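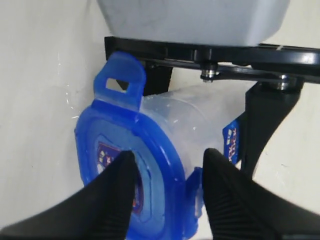 Jallo two-finger gripper kit: can it put the kitchen away yet?

Sunday, March 15, 2020

Rating: 2.5 out of 5

The sales page for the Jallo kit promises "a helping hand for everyday chores." I have been reading that sentence, or one very like it, for a long time. The hand part is fair. I'm going to spend most of this review on the helping.

What you pay $1178 for is a pair of soft black fingers, the drive that opens and closes them, a wrist bracket, a small wrist camera and a copy of Ivitau, the software that turns a demonstration into a repeatable move. The arm is extra. If you don't already own one that fits the bracket, stop reading and buy a dishwasher.

Setup

It took me 4 evenings. The bolts go in easily and the printed guide is clear as far as it goes, but it stops right where you need it, at the point where the camera has to be matched to the arm. The rest I pieced together from the Štefanec user forum, where people are patient and the search box is terrible. Plan on losing a weekend if you've never done this before.

The fingers

These are the best part of the kit. The inner faces have fine ridges, and they hold plastic far better than the hard metal jaws I used before. A food storage container with a snap lid is a nasty thing to pick up: slick sides, rounded corners, and locking flaps that stick out just where a finger wants to go. The Jallo fingers will take one on its side and keep it there. I squeezed a cheap tub much too hard on the first night and it came away without a crack.

Now the complaint. Holding a container is the easy end of the chore. What I want done in my kitchen is this: find the lid that goes with the box, put it on straight, press the flaps until they click, and put the whole thing on the shelf with the others. Two fingers on one arm can't press a flap and steady the box at the same time. You can wedge the box against something, and I tried that, and then you've built a little jig for one size of box. I own nine sizes. So does everybody.

See-through plastic is a second headache. Ivitau does fine with a bright lid and gets vague about a frosted body, so it tends to go for the lid whether or not that's a smart place to grab.

Picking and placing

I gave it 300 tries over two weeks, all of the same simple job: pick up one container, move it to a marked spot, let go. It failed 21 times. For a hobby project that's good. For a chore it means I can't leave the room, and a machine I have to watch has saved me nothing. I can put away a full drying rack in the time it takes the arm to line up on the second tub.

Most of the failures came at the moment of letting go. The pads are grippy on the way in and just as grippy on the way out, so a light lid can ride along with one finger when they open. Slowing the release helped. It also made a slow thing slower.

Flat things

Trays are where I lost my patience. A shallow tray lying on a table gives you a low rim and not much else. A person slides a fingertip under the edge, tips it up and gets a thumb on top without thinking. The Jallo fingers come to blunt tips, and they're too thick to get under a rim that low. You can pinch the rim from above if the arm comes in at just the right angle, but once the tray has any weight in it the far end sags.
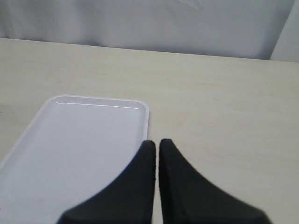 Open fingers over the table, with a shallow white tray to the left.

The maker suggests leaving trays so that they hang over the edge of the counter. Fine, but now I'm arranging my kitchen to suit the helper. I did the same for a robot vacuum once, and I still pick up cords for it every night.

Against the Jiltport

The obvious rival is the Jiltport gripper, which I used from December until this one arrived. It's stiffer and more exact, and it's better on small hard parts. If you run a bench where the same bracket comes down the same chute all day, get the Jiltport and don't look back. It scratched my plastic tubs, though, and it dropped anything with a curved side. The Jallo is kinder to household stuff and less fussy about where exactly it grabs. Neither one comes with anything like common sense.

Shop floor or kitchen?

I can see a small shop getting real use out of this kit. One container, one spot, a person nearby who is doing something else and can reach over when it misses. Loading empty bins onto a line, say, if the bins always face the same way. The fingers look like they'd last, too — mine show no wear worth mentioning, and I wasn't gentle.

At home the job changes every five minutes, and the things are wet, stacked inside each other or upside down. I didn't even try it with wet ones. The manual asks you not to.

Good: the grip on smooth plastic, the gentle squeeze, easy bolts, spare pads in the box.

Bad: the price, the half-finished guide, sticky release, hopeless with anything flat, nearly useless on lids.

Buy it if you like tinkering and already have the arm. If you want the dishes put away, wait. I've been waiting since well before this kit came out, and I'm keeping the dish towel where I can reach it.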